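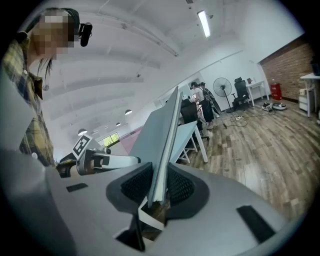
One thin gray panel, a plaid shirt and a white desk in the background.

FOR IMMEDIATE RELEASE

Jinia opens sign-ups for its winter desk-tidying workshops

2018-01-17

Hi, I'm Veronica Roman, and I run the small home-office studio we call Jinia. I'm supposed to write these announcements in the third person, and I've tried, and it always comes out sounding like a letter from the water company. So you get me! We're opening sign-ups today for the Kendik Desk Sessions, a run of small-group evenings where you bring the stuff that's been piling up on your desk and go home with a place to put it.

The sessions start at the end of January and run for seven weeks. Each group has 20 people at most, and I'd love it if we stayed a little under that (our tables are not huge, and neither is the coat rack). You can come to one evening or to all seven.

What we'll be doing

Most of the evening is hands on. You pick a desk organizer, you set it down where you work, and you start putting flat things in it. Folders, boards, notepads, the tablet that normally lives under a pile of mail. I know that sounds like something you could do at home on a Sunday, and you could, but my guess is you haven't, and I hadn't either until I started doing it with other people in the room.

We start with the flat stuff because it eats the most space. A folder lying on a desk takes up a whole folder's worth of desk, and then a magazine goes on top, and a phone bill on top of that, and by Friday you're eating your sandwich over the keyboard. Stand the folder up, or slide it into a tray, and you've got your elbow room back. Rania Ouazzani teaches this part, and she is much more patient than I am. Her rule is that anything you touch every day has to come out with one hand, without moving anything else first. She'll make you try it a few times, too.

After the flat stuff we get to cords, pens and the mystery drawer. Adel Shawky has the cords. Please bring your own chargers, even the ones you can't match to anything, and put a bit of tape with your name on each before you come in. We had a mix-up last year over a laptop charger that took three phone calls to sort out, and I'd like to skip that this time.

The last half hour is for what I call the nice bits. A plant, a flower, a postcard, whatever makes you want to sit down there in the morning. I feel strongly about this! I've seen a lot of very neat desks that looked like a bank had just closed, and I wouldn't want to pay my bills at any of them. Clear the space first, then give some of it to something pretty. 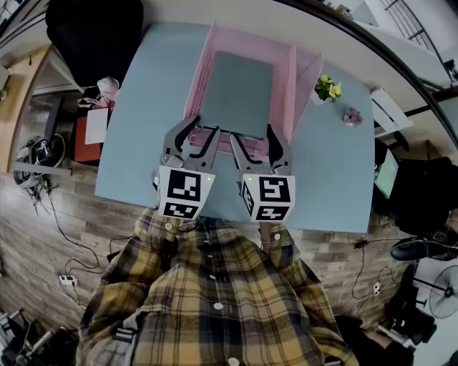
About the organizers

We've kept this simple. There are two kinds to choose from, and you can try both before you settle on one.

The Iris is a tray with mesh sides, open at the front, so you can slide a folder or a board straight in without lifting it over a rim. It's my favorite for people who work with paper all day. You can see what's in it from across the room, which keeps you a bit more honest about what you let pile up in there.

The Amrani is an upright file with tall dividers, and it suits a narrow desk or a shelf. Ismail Tawfik swears by it and has been trying to convert me for months. He hasn't managed it yet, but I did put one by my printer, and the printer paper has stopped migrating onto the floor.

Either one is yours to borrow for the length of the sessions. If you want to keep it at the end, tell us and we'll work it out with you.

A word from someone who's done it

Cyril Entwistle came to our fall group with two shopping bags of paper and a fair amount of doubt. I asked if I could quote him here and he said yes, as long as I didn't clean it up.

"I thought it would be a lot of talk about feelings," Cyril said. "It was mostly folders. I went home and did the kitchen counter as well, and my wife has asked me to leave the hall closet alone."

Thank you, Cyril. The closet is between the two of you.

What to bring

One bag or box of things from your desk, unsorted. Please don't tidy it up first, I mean it.
Your chargers, with your name on them.
The size of your desktop, written down somewhere. A photo on your phone helps as well.
Something you like looking at. Small is good.

We've got tables, labels, tape and tea. If you need a chair with arms or a spot near the door, say so when you sign up and it'll be waiting for you.

How to sign up

Stop in at the Jinia front desk any weekday, or call and ask for Rania. Leave your name, the evenings you'd like and whether you'd rather start with an Iris or an Amrani (you can change your mind later, plenty of people do). Places go in the order we hear from you. If your evening is full, we'll put you on the list for the next one and give you a ring when a seat opens up.

Press and local bloggers are welcome to sit in on the first session. Let me know ahead of time so I can set out enough cups, and bring a bag of desk stuff if you feel like joining in.

Press contact: Veronica Roman, Jinia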